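Home Projects People Open Roles Blog Contact

Come write software for a robot that folds pants (software engineer, manipulation)

Hi! We're a small group at Divero and we're hiring a software engineer to work on Otley, our cloth-handling stack. I've never liked job ads that spend six paragraphs on the company mission, so I'm going to tell you what you'd do all day and you can decide if it sounds like fun.

Short version: denim. Denim on a table, over and over, and a lot of C++ and Python deciding where an arm should go next. We picked jeans early on since they're heavy and stubborn and full of thick seams, and our perception code has been complaining ever since.

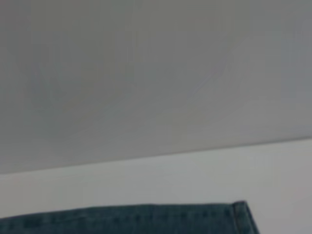

By Zixuan Jia
Software lead, Otley
Filed under: Open Roles

A good chunk of your first few months would be on the wrist view. The head camera does the big decisions (is there a garment, which way does it point, where's the fold) and then the wrist camera takes over once we're close in. Close in is hard! You can end up with a sliver of fabric, one blurry line of stitching and a whole lot of gray, and the code still has to say something sensible about where the edge is and how sure it feels about it. Right now it's too sure. Our edge estimator gives a confidence number that I would describe as optimistic, and I'd love for somebody to come in and make it humble.

The pieces you'd be touching:

Perception. Segmentation and edge fitting on both cameras, plus the part that merges them. The merging is the newest code we have and it shows. I wrote most of it, so you won't hurt anyone else's feelings.

Planning. We call the planner Padilla. It takes a garment outline and proposes grasp points and approach paths, and it's pretty good on open tabletop. It gets timid near thick folds and sometimes picks a path that goes the long way around for no reason I can find. There's a ticket for this. The ticket is old.

Control. Mostly the last few centimeters of an approach, where we slow down and start listening to force readings. Angelica Tolentino owns this and she's a wonderful person to learn from (bring questions, she likes questions).

Tooling. Usport is our log viewer and replay tool. You load a run, scrub through it, and see both camera views next to the planner's opinion at that moment. We have 424 labeled runs in it so far and I'd like the search to be better than scrolling. If you're the kind of engineer who secretly enjoys internal tools, please say so in your application, I will be thrilled.

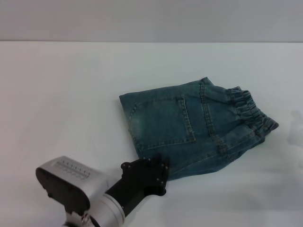 I also want somebody who cares about what the planner does with seams. A pair of jeans folded up on a table has pockets, a center seam, a waistband that may or may not be gathered, and every one of those can look like an outer edge if you only look at brightness. We've been trying a small learned model that scores each line as "outside of garment" or "something sewn on," and it helps, but it runs slower than I want. There's over 2 months of work in there for one person, easily, and it'd be yours if you want it.

What I'm hoping you have: solid Python, C++ you aren't scared of, and some time spent with real hardware, even if that was a school project or a thing in your garage. You should be okay with transforms. Everybody gets a frame backwards now and then, and I mostly care that you know how to go hunting for it. Cloth experience is a nice extra. A degree is fine, no degree is fine.

What it's like here: there are 13 of us, you'd make 14. We review code every day, usually before lunch, and we run the robot in the afternoon. The job is on site because so much of it is standing next to the table with a laptop, but mornings from home are okay once you've settled in. Full time, regular benefits, salary range goes out with our first email to you so you don't have to ask.

To apply, send me a resume and one page (or less!) about a bug you chased on a physical system and how you found it. I read those first. Code samples are welcome but please don't build anything special for us. After that it's a phone chat with me, then half a day here where you'll pair with Angelica on a recorded run in Usport and probably get into an argument with Padilla.

We'd like the new person to start in August, and we can be a little flexible if you're finishing up something else. Use the contact page and put "Otley software" in the subject so it lands in the right inbox.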